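Search this site
Search
Categories: Student Work, Robotics & Safety

Wiping Down Without Getting in the Way: Draft Rules for a Cleaning Robot in a Gym

Project report by Reet Rimkutė. Advisor: Ardalan Shahbazi

I got to spend a whole term on a question I love: what should a cleaning robot be allowed to do around people who are lifting weights? Our partner gym, Tadbridge, let me write a rule set for a wiping arm called Priritz, and I had so much fun with it!

1. What I wrote
The draft has 14 rules. The ones I care about most cover distance and speed. If a person comes within 2 meters, the arm slows down. If anyone touches the bench it is working on, it stops and stays stopped until a staff member restarts it (no restarting on its own, ever). There is also a limit of 40 newtons on how hard it may press into a pad – padding gives, and I didn't want the arm chasing it.

2. The hand method comes first
Before any rule about the robot made sense, I needed the human job on paper. One hand works the sponge, the other can rest flat on the pad, and foam left along the middle counts as unfinished. Warning labels on the machine frames must stay readable, so the arm keeps off them completely.
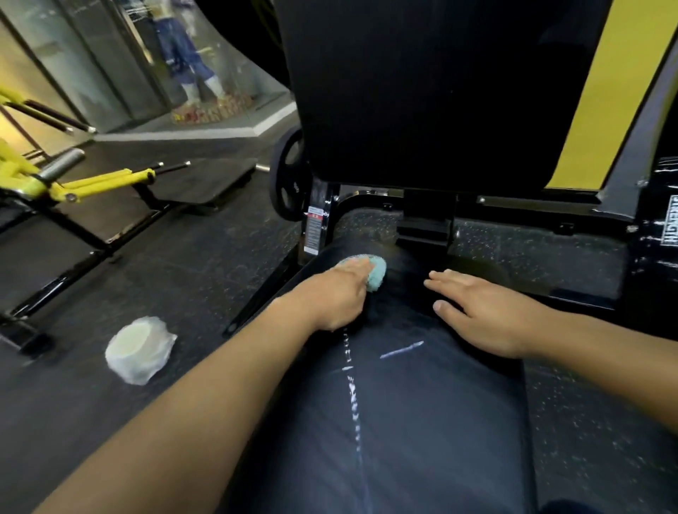
3. Still open
Rule 9 needs work. It says "clear the area of loose items," but it doesn't say who does the clearing. I'd love to test the next version in November, with the stop rule tried on every bench.

2 comments · 14 shares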